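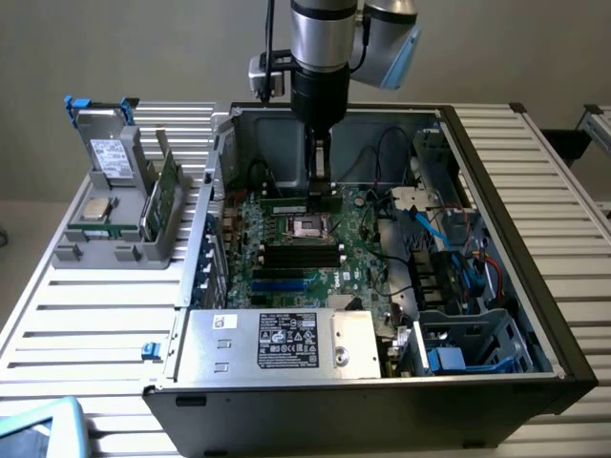 By Yichen Xiong

28/07/2021

How to bring an old desktop PC back into daily use

I love old desktops. They're big, they're ugly, they sit in cupboards for years, and with an afternoon's work most of them will happily do email, homework, music and video calls again. My latest is a Vellimus tower that my aunt in Atdale was going to take to the tip, and it's now the machine I'm typing on!

You don't need to be technical for this. If you can follow a recipe and keep track of your screws, you'll be fine.

Before you start

Switch the old machine on as it is, if it will switch on, and copy off anything worth keeping. Photos hide in odd places, so look on the desktop, in Downloads and in any folder with a name like "New Folder (2)". Write down which version of Windows it runs and how long it takes to get to the desktop. You'll enjoy comparing later.

You'll want:

A cross-head screwdriver, medium size
A soft paintbrush that has never seen paint
A can of compressed air
An egg box or muffin tin for the screws
A USB stick you don't mind wiping
A lamp you can move about

Opening it up

Shut the PC down, turn off the switch at the back if there is one, and pull the plug out of the wall. Then hold the power button in for a few seconds. Take off every other lead too, and take a phone picture of the back first so you know where they all go. Leave the power supply itself (the metal box the mains lead goes into) closed, always.

Lay the tower down with the removable side facing up. On most cases that's the left side as you look at the front. Undo the screws along the back edge, slide the panel backwards and lift it away. Older ones can be stiff – a firm push with the flat of your hand usually does it.

Touch the bare metal of the case before you touch anything inside, and do it again each time you come back from making tea.

Cleaning

This is my favourite bit, because the difference is so satisfying. Take it outside if the weather is kind. Loosen the dust with the brush, then use short bursts of air, keeping the can upright. Hold each fan still with a finger while you blow it. Pay attention to the fins under the processor fan, where the dust packs into a sort of felt, and to the grille at the front. Don't use the household vacuum cleaner on the inside.

More memory

If the machine has 4 GB or less, this is well worth doing. Memory comes in long thin modules that stand in slots on the motherboard, and you need the right type, so look up your exact model or take the old module out and read its label.

To remove one, press down the clips at the ends of the slot (some boards only have a clip at one end) and the module pops up. Hold it by the edges. To fit the new one, line up the notch in its bottom edge with the bump in the slot, then press evenly on both ends until the clips close. It takes more push than you'd think! If the notch doesn't line up, turn the module round. If it still doesn't, it's the wrong type and has to go back to the shop.

I got mine second-hand from Tan, the little repair shop behind the station in Erley, where they looked up the type for me and tested it on the counter.

A new drive

If you only spend money on one thing, spend it here. Swapping an old spinning hard drive for a solid state one makes more difference than anything else on this page. A small one is plenty if your files live elsewhere. I went for 1000 GB as I keep far too much music, and with the memory my whole bill came to £149. You can do it for a lot less.

The new drive uses the same two leads as the old one, a flat data lead and a wider power lead, and both plugs are L-shaped so they only go in one way. Solid state drives are smaller than desktop hard drives, so buy a cheap adapter bracket at the same time. Put the old drive in a drawer, labelled, until you're sure you've missed nothing on it.

Putting a system on it

With an empty drive you need to install something. Windows is one choice, if your machine is new enough for it and you have a licence. The other is Linux, and I'd urge you to give it a try. Pick one of the versions made for older computers, download it on another machine and follow its instructions for writing it to your USB stick.

Plug in the stick, switch on and tap the key for the boot menu, often F12 or Esc. Most versions let you try everything from the stick before you install, so check that the sound, the network and the screen all behave. Then click Install and answer the questions.

If it won't start

No lights at all: check the switch at the back, then the plug. It's the switch more often than I like to admit.

Beeping and a blank screen: take the memory out and push it back in, harder this time.

Fans spin, nothing on the monitor: make sure the monitor lead is in the graphics card, if the PC has one, and not the socket above it.

Wrong time and date: the coin battery on the motherboard is flat. They're cheap, usually a CR2032, and you can ease the old one out with a fingernail.

I'm starting on a second Vellimus in October, a smaller one with a DVD drive that won't open, and I'll write that up as well.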